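Recabling the left arm, and the paper again

The left arm on the two-arm table had been dropping out for most of a week. No error I could use, just a joint timeout once or twice a day, and then it would behave until the next morning. I finally gave up on software and went after the cables.

Houshang Shirazi had already swapped the power supply in December, so I left that alone. I powered everything down, pulled the connectors at the back one at a time, and looked at the pins with a flashlight. The fourth one had a latch that no longer clicked. I replaced the whole cable with a Virico one, 600 mm longer than the old one, and left slack at the wrist so it doesn't pull when the gripper points down.

For testing I use the drawer box. It gives the arm something to hold on to, and the handle is a good check of finger alignment.
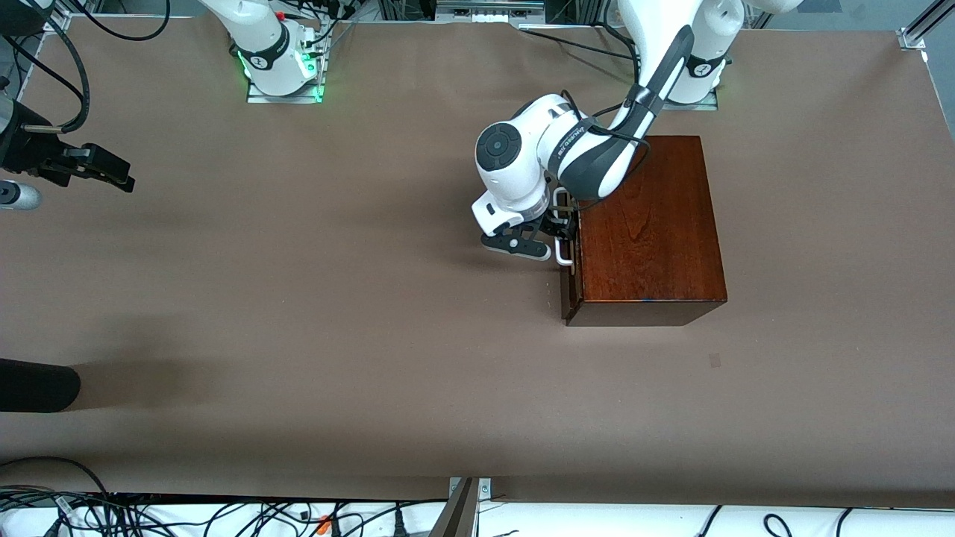

I ran the grip-and-hold routine at low speed first, 300 cycles, then at normal speed until I went home. The log stopped at 494 with no timeouts. The old cable never got through a full afternoon.

While I had the covers off I also did the fingers. The screws on both grippers work themselves out over time, and Bahman Ghorbani likes to tighten them until the heads strip, so I have started putting a paint mark on each one when it's done. Medium threadlocker, let it sit overnight. Two of them needed new screws.

The wrist cameras came next. Wipe the lens, check the mount, look at the live view with the fingers open. Both fingertips should show at the bottom of the picture at the same height. If one sits higher, the mount has slipped and the calibration has to be redone, which takes me 7 minutes if I don't get interrupted.
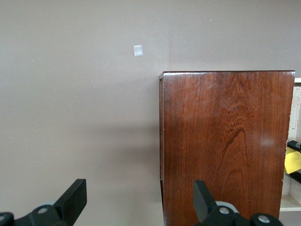 Mine were fine, so I saved the offsets and moved on.

Still to do: new paper for the tabletop, labels on the cable ends, and a proper strain relief at the base. Mahnaz Shojaei has a box of clamps from the Plestville job that might fit. I'll try those first before ordering any.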